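Home Features Labs and Makers Events Archive Subscribe

An Open Saturday at Rosell

The workshop in Prondlow opens its doors to the public 3 times a year, and I had missed it every time until this May. I took the early train and arrived before ten, when the coffee was still being carried in. By noon over 500 people had signed the visitor book, many of them with children on their shoulders.

Rosell is a small company with 65 employees. It began with conveyor parts for the fruit packers of Plerport, and the older half of the building still smells of machine oil. The newer half belongs to the humanoids. Visitors stand behind a yellow rope and watch the robots at their tables, and an engineer with a microphone explains what is being tried.

I stayed longest at the table of a robot the team calls Farah. The task of the morning was a camera tripod, folded and laid down on a white tabletop. For a person it is a thing you pick up without thinking. For a robot it is a difficult object, the engineer told us: long, heavier at one end, with thin legs of metal tube and a handle that sticks out to the side.

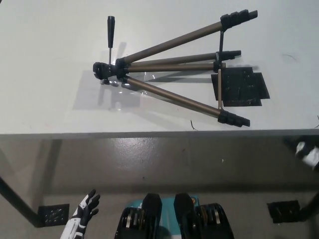
Rosell Humanoid Handling Team

The team wants Farah to choose by itself where to hold. If the hand closes too near the feet, the head of the tripod pulls down and the whole thing turns in the fingers. If it closes on the handle, the joint can move. A boy beside me asked why they do not simply tell it the right place. The engineer was pleased with this question. She said that tomorrow it will be another tripod, or an umbrella, and then the right place is somewhere else.

What surprised me was the waiting. I had expected a show with fast arms and music. In the demonstration there are long pauses, and people lower their voices during them, as in a library. Some visitors left after a few minutes for the welding room, which has sparks and is much easier to enjoy. Others came back with sandwiches.

In the afternoon the team answered questions in the canteen. Most were about jobs, and the answers were careful - perhaps too careful for my taste. I preferred the talk about hands. A finger cover wears out sooner than you would think, and changing it is still done by a person with a small screwdriver.

The next open day is planned for the fall. Entrance is free, and the bus from Prondlow station stops in front of the gate.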